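Police station open day, Andovham

The custody block at Andovham police station opened to the public on Tuesday, and 54 people had booked a place on the tours. I went on the second one, which left the front desk at 10.30am.

Visitors were asked to bring photo ID and leave bags in a locker. Phones went in a tray at the desk and we got them back at the end. Our group was led by Sergeant Rezaul Nanayakkara, who has worked in custody at Andovham since the block was rebuilt. With him was Zulmira Quintela, an independent custody visitor. Her job is to turn up without warning, day or night, and check how detained people are being treated.

We started in the vehicle yard. Vans back up to a steel door, and the person under arrest is walked through a holding room to the booking-in desk. On a busy Saturday night there can be a queue, and Sgt Nanayakkara said the wait was the thing most people complained about. The holding room has a bench fixed to the wall and a camera in each corner.

At the desk he took one of the group, Mattes Strobel, through a mock booking-in. Mr Strobel gave his name and address, was told the reason for his "arrest" (theft of a bicycle) and was asked a long list of questions about his health, medication and whether he had ever harmed himself. He was then told his rights. He could have someone informed, he could speak to a solicitor free of charge, and he could read the codes of practice. The whole thing took 15 minutes with an officer who was going slowly for our benefit. 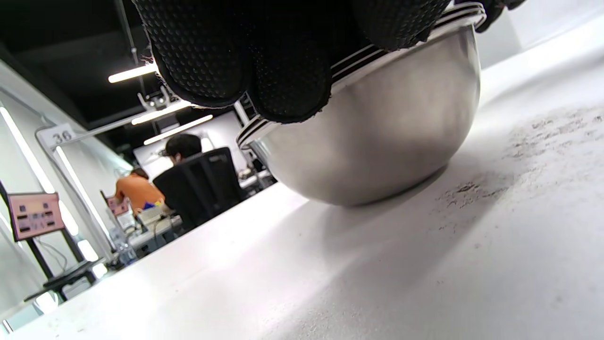

Crime and Courts

From the desk we went down the main corridor to the cells. Each has a blue mattress, a toilet behind a low wall, a call button and a hatch in the door. The ceiling in every cell has the number for Crimestoppers painted on it, so it can be read lying down. Two of the cells are larger and have a lower bench for people who use a wheelchair or are unsteady on their feet.

The doors were heavier than I had expected. We were each allowed to stand inside with the door shut for a minute if we wanted to, and most people did. You can hear the corridor but not make out what is being said.

Meals come from a small kitchen next to the nurse's room. They are microwaved and there is a choice of five, including a vegetarian chilli and an all-day breakfast. Detained people are offered two light meals and one main meal in 24 hours, and drinks with them. Ms Quintela said she checks the use-by dates on every visit and has twice found something that needed throwing out.

The nurse was with a patient, so we did not go into the medical room. Sgt Nanayakkara explained that a nurse is on site at all hours and that a doctor can be called in. Someone who has been drinking is checked every 30 minutes and has to be roused and made to answer each time.

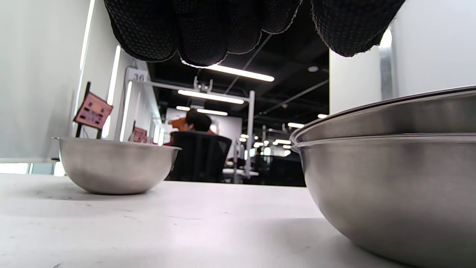 How long can the police hold someone without charge?
The usual limit is 24 hours from the time they arrive at the station. A superintendent can extend that to 36 hours for more serious offences, and after that the police have to go to a magistrates' court, which can allow up to 96 hours in total. Different rules apply to terrorism cases.

The next stop was the interview rooms. There are three, all with carpet on the walls to cut down the echo. Recordings used to be made on discs and are now sent straight to a server. Detective Constable Anas Hajji showed us the screen that officers use and played part of a training interview, in which a man denied breaking into a garage and then described what was in it.

DC Hajji works on burglary and vehicle crime. He said a good many of his cases now start with doorbell footage, and that the most useful thing a resident can do is check the clock on the camera is right. He has had footage that was out by an hour because nobody had changed it in the spring. He also asked people to write down the serial numbers of bikes and power tools. The property store behind his office holds 101 bicycles at present, and most will be sold because the owners cannot be traced.

We saw the store through a mesh door. Things seized as evidence are kept in a separate locked room, which was not on the tour. Cash is counted in front of two officers and banked.

Said Slaoui, who runs a locksmith's on the parade, had a stall in the canteen with a display of door and window locks. He was marking garden tools and bike frames for free and had done 40 by the time our group came through. His advice for older uPVC doors was to check whether the lock barrel sticks out past the handle plate. If it does, it can be snapped, and he recommended having it changed.
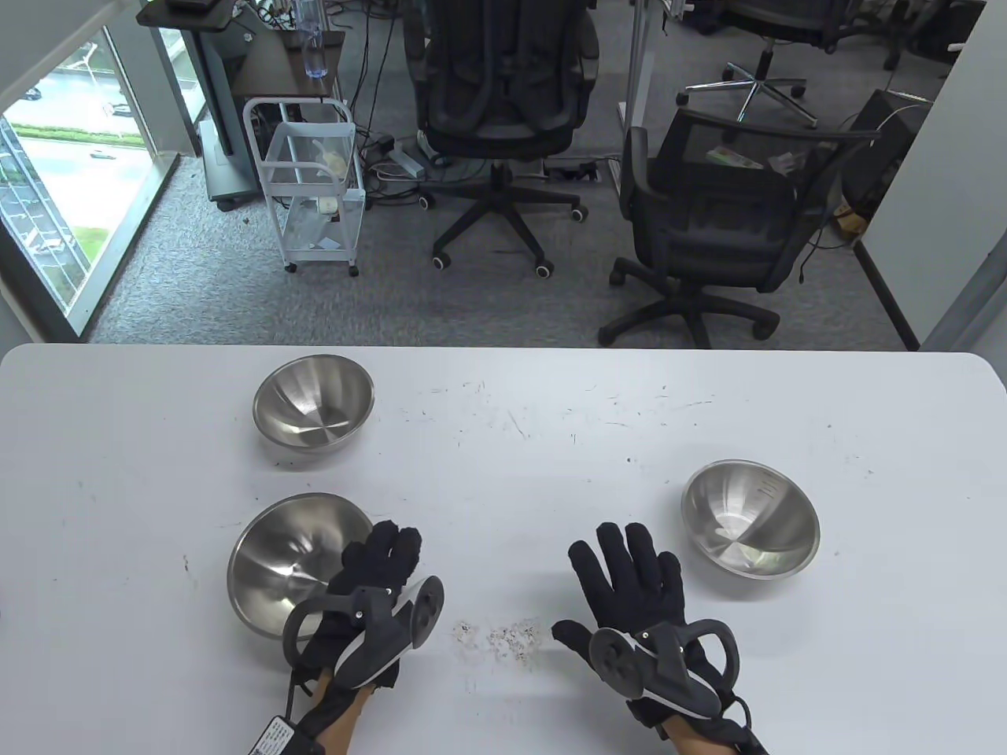 He was also asked about key safes, the small boxes people fit by the front door for carers. His view was that the cheap ones can be opened in under a minute, and that it is worth paying for one that has been tested. He suggested fitting it round the side of the house and changing the code when a carer leaves.

Tea and biscuits were served at the other end of the canteen, and there was a table where people could raise local problems. The two that came up most while I stood there were e-bikes on the footpath behind the leisure centre and cars parked across the school gates. An officer wrote both down and said the neighbourhood team would be at the gates in the mornings when term starts again.

The tour took 1 hour 50 minutes. There are stairs down to the cells but a lift can be used on request. Under-16s have to come with an adult. The station plans to run the open day again next July, and places will be booked through the front desk.

Anyone interested in becoming a custody visitor can pick up a form there too. Ms Quintela said the scheme is short of people who can do evenings. Visitors go in pairs, training is given, and travel costs are paid. Applicants must be over 18 and cannot be serving police officers or magistrates.

We use cookies to remember your settings and to see how our pages are used. Accept all | Manage choices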